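Home | Buildings | Inspections | Forms | Contact

Winter Building Walkthrough: Stutunley Annex
16 Dec 2022
Posted by Grevirton Facilities Office

Items are marked OK, FIX or WATCH. Comments follow where there is something to say. Tenants should read the FIX items for their own floor.

Exits and stairs

Front exit door: OK. Closes and latches without help.
Rear exit door: FIX. Closer is slow and the door stops short of the latch. Adjust the closer before replacing it.
North stair handrail: OK. Bracket tightened in April is still tight.
South stair treads: WATCH. Nosing on the second step from the landing is starting to lift.
Exit signs: FIX. Sign by the Lernance suite does not light on battery test.

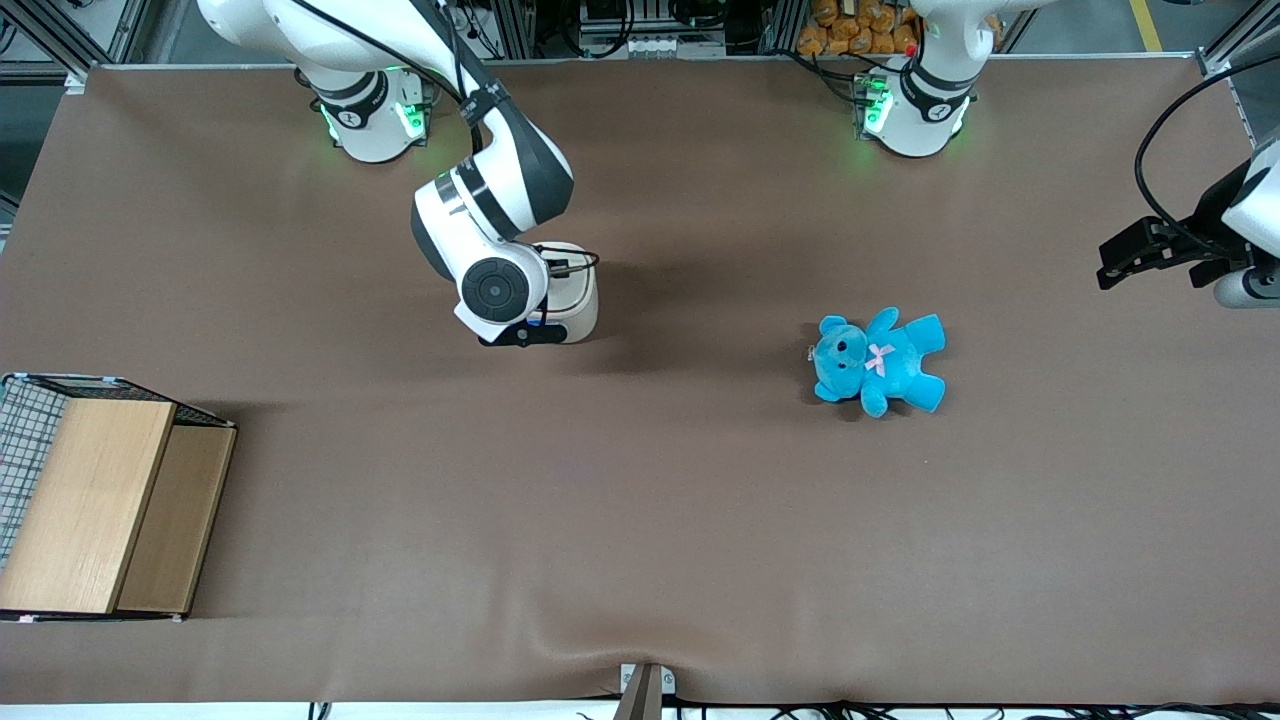

Fire equipment

Extinguishers, first floor: OK. Tags current, gauges in the green.
Extinguishers, second floor: FIX. Unit 1777 has no pull-pin seal. Swap it with the spare in the supply closet and send it out for service.
Pull stations: OK. All clear of furniture.
Sprinkler clearance: FIX. Boxes in the file room are stacked too high. Keep the top 18 inches below the heads open.

Electrical

Panel room: FIX. Folding chairs are leaning on the panel again. The 3 feet in front stays open at all times.
Extension cords: FIX. One cord in the Russo office is feeding a space heater. Heaters plug straight into the wall.
Outlet covers: OK, except a cracked one in the second floor hallway. Cover is on order.
GFCI outlets, kitchen and restrooms: OK. All tripped and reset.

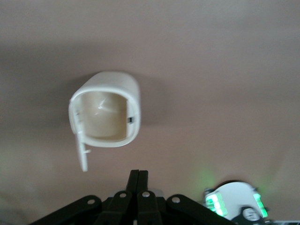
Heat and plumbing

Boiler room: OK. Door locked, floor clear, shutoff labeled.
Pipe insulation, north wall: WATCH. Tape is peeling near the hose bib. Leave the heat at 50 or higher over the holiday closing.
Kitchen sink: FIX. Slow drip at the trap. Bucket is in place for now.

Outside

Walks: OK. Salt bin is full. The extra 50 lb bag is inside the rear door.
Parking lot lights: FIX. Pole nearest the dumpster is out.

Send corrections to the facilities office. FIX items get checked again at the next walkthrough.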